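Ticket 77: Glassware handling rule, clearance before grasp
Site: Prellton lab, bench cell
Opened by: Thu Ngô
Assigned to: Bilal Khasawneh
Status: Open, waiting on rule text

Thu Ngô, 9:10
The pick routine passes its check on plastic parts but stops when we switch to glassware. The log gives "approach rejected, clearance" on every try. Arm speed is at 70 percent. Which rule applies to items kept in open bins?

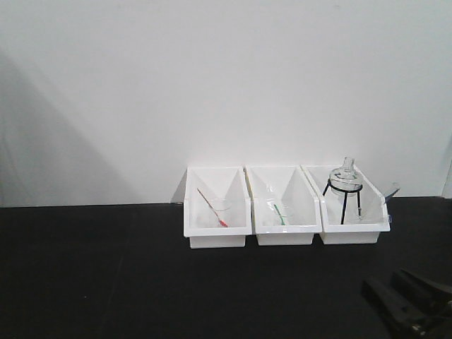 Rule 3 in the Sundine handling sheet covers this. It says the approach path has to clear the tallest item in the whole row, even if the target is a short one. On your bench that is the flask in the right bin, up on the wire stand with its neck above the rim. The clear tube leaning out past the side of the same bin counts too. Your path height was probably set from the beakers. Please send me the value.
Bilal Khasawneh, 9:42

Thu Ngô, 10:05
Path height was 86 mm above the table. It was set from the beakers, yes. I raised it and the rejection is gone in simulation. I have not run it on the arm. Second question: does the rule say anything about items that lean inside another item? Tùng Kiều reads it as "remove first." I read it as "treat as one item."

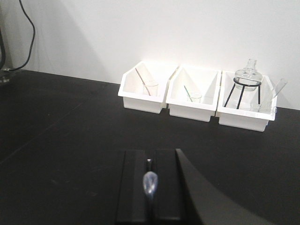

Wrist view, gripper facing the bins. Left and middle beakers each have a leaning rod.

Bilal Khasawneh, 10:31
Tùng is right. Leaning items come out first and get their own grasp point. Clear glass also needs a taught position. Do not rely on depth readings for it.

Until the rule text is updated:
Keep speed at 30 percent or lower within reach of the bins.
Teach each beaker and rod separately.
Stop and re-teach if a bin has been moved.

Ngọc Mạch owns the sheet and will add a line on leaning items. Leave this open until the new text is posted.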